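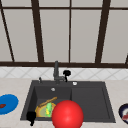

Green corrector under foundation: how much is too much?

brackenhill
Saturday, September 1, 2018
I bought the Nazari green corrector in July, the one in the little pot, and I'm still not getting on with it. My redness is on both cheeks and down the sides of my nose. I put it on after moisturizer, pat it in, then Bidier foundation over the top. By lunch my cheeks look gray. The foundation matches fine when I wear it alone, so I don't think the shade is the problem. Has anyone got this combination to work?

toastcrumbs
You're using too much. I did the same with mine. Touch the pot once, wipe most of it off on the back of your hand, and use what's left for both cheeks. If you can still see green after patting, take some off before you go near the foundation.

lowtide_19
I don't agree that it's the amount. The Nazari one is thick and it grabs on dry skin. I used hardly any and still went gray. I changed to the Skuken stick and the problem stopped. It's thinner and there's less pigment in it. 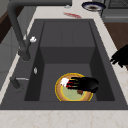 How long should the corrector sit before foundation goes on?

Two or three minutes is enough for a cream. Liquid ones need less. If it still moves when you touch it, wait a bit longer.

toastcrumbs
Agree on the wait. I brush my teeth in between.

brackenhill
I've been giving it maybe ten seconds, so that could be part of it. Lowtide, is the Skuken stick a yellow green or a minty one? The pictures on the Prisbridge site all look the same to me. 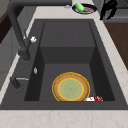 lowtide_19
Skuken does two greens and the names are no help. The lighter one is what I have and I think it's the one you want if you're fair. It's close to the pale mint in the middle of that plate in the sink, maybe a touch warmer. The other is a lot deeper and I only got on with it around my nose. Prisbridge had both last time I looked, with 227 reviews on the light one, and plenty of those say it pills over sunscreen. Mine doesn't, but I use a gel.

plainjane900
I'm going to be the one who says skip it. I wore green for years and all it did was add a layer. A medium coverage foundation, pressed in twice where you're red, covers the same and looks more like skin. You already own the Bidier — try it with nothing under it for a week.

lowtide_19
That works for mild redness. Mine comes straight through two coats.

plainjane900
Fair enough. She said the foundation looks fine alone, though.

brackenhill
I said it matches. It doesn't cover my nose. I'll try one cheek each way tomorrow and look at both in daylight. 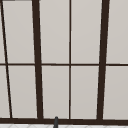
Kitchen window, dark frame, pale panes.

toastcrumbs
Good plan. Check again at lunch, as that's when yours turns. And use the same moisturizer on both sides.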